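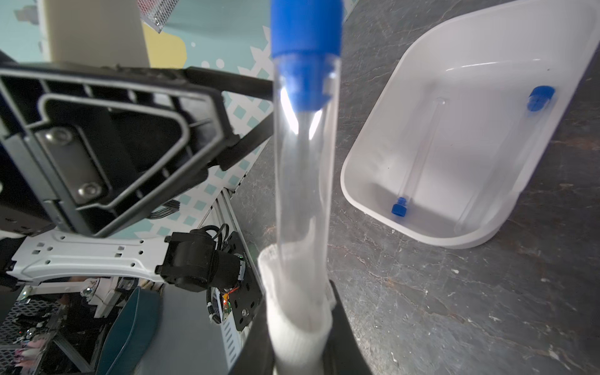 July, bench notes, prep room

Started 7.40. Working on the tubes again: sorting, capping and sleeves. Selma Leka was in before me and had already put the kettle on and cleared the drying rack, so there was space to work.

Tubes. The clear plastic ones with the blue screw caps are now the only sort we keep out. The older push-cap ones went into the cupboard under the window last month and I would like them to stay there. Jairo Mamani still has a box of them open at his end for the Trimley samples. Told him to finish the box and not start another.

Caps. The ridged part that goes down into the mouth of the tube is where the trouble has been. If there is any grit on the ridges the cap feels tight well before it is seated, and then it weeps when the tube is laid on its side. Went through 65 from the Cabrera delivery, rinsed, dried mouth down, capped with water inside and laid flat on blotting paper for an hour. 2 weepers. Took both caps off, wiped them with a damp cloth, put them back on and laid the tubes flat again. One was fine. The other wept a second time, so tube and cap both in the bin. Happy enough with that for teaching use. Would not be happy with it for anything we post.

Anca Bratu asked whether the caps can be swapped between the Cabrera tubes and the Jundon ones. They go on, but the Jundon tube has a slightly thicker lip and the cap stands proud. Please keep the two lots apart. Cabrera on the left side of the drawer, Jundon on the right, and I have put a strip of tape down the middle.

Sleeves. Nidia Pacheco's white knitted ones. These go round the lower part of the tube, where it gets held, and leave the upper part clear so the level can still be read. First lot were too long and covered everything up to the cap, no use. The ones with the ribbed cuff at the top are better, and the cuff folds over. Notes on these from the morning:

Pull the sleeve on from the bottom of the tube, cap already on. Going on over the cap drags the cuff out of shape and it doesn't come back.

Fold the cuff once. Twice is too bulky and the tubes no longer sit side by side in the tray.

They bunch up when the tube is picked up low down. It doesn't matter much but it looks untidy, and you have to tug them straight before the tube goes in the rack or it sits high.

Wash at 30, flat to dry. Wálter Escobar put four through on hot with the tea towels and they are now finger stalls. He has apologised to Nidia. She is doing replacements in the same yarn, and asked for the exact tube diameter this time, so I measured with the callipers and left the figure on her desk.

Trays. Back to the white plastic ones with the raised rim. Tubes lying loose in them do roll, but the rounded corners are easy to wipe out and they stack. Tried a folded paper towel in the bottom to stop the rolling. Works until it gets damp, then it sticks to everything. Tried a strip of the ribbed drawer liner instead, cut a bit short of the end wall. Better. Will leave one tray lined and one plain for the rest of the month and see which gets used.

Query from Selma: should the caps all face the same way in the tray? I had been putting them in any way up. She would like them all at one end so that labels can be read without turning anything. Fair point for labelled tubes. For blanks I don't think it matters, and I am not going to go round straightening them.

Labels. Still on the roll of 1,000 from the spring, nearly finished. Pencil survives the wash on these, biro doesn't. The labels go above the sleeve, square to the tube, bottom edge just clear of the cuff. If they are stuck under the sleeve you can't read them and the sleeve pulls the corner up.

After lunch. Second try at the weep test with the sleeves on, 7 tubes. No leaks, but that says little, the knit would soak up a small drip before it reached the paper. Should have weighed them before and after. Will do it again with the small balance when Jairo has finished with it.

Catia want their trays back. Two of ours have their sticker on the underside, I had not noticed. Wiped them out and left them by the door — please don't put anything in them.

To do:
Weigh test, sleeved tubes
New label roll, same sort
Ask Cabrera whether caps can be bought without tubes
Tape on the drawer is already lifting at the front, find something better
Nidia's sleeves, ask for the cuff a little tighter than the first ones

Stopped at 4.15. Rack full, drying overnight.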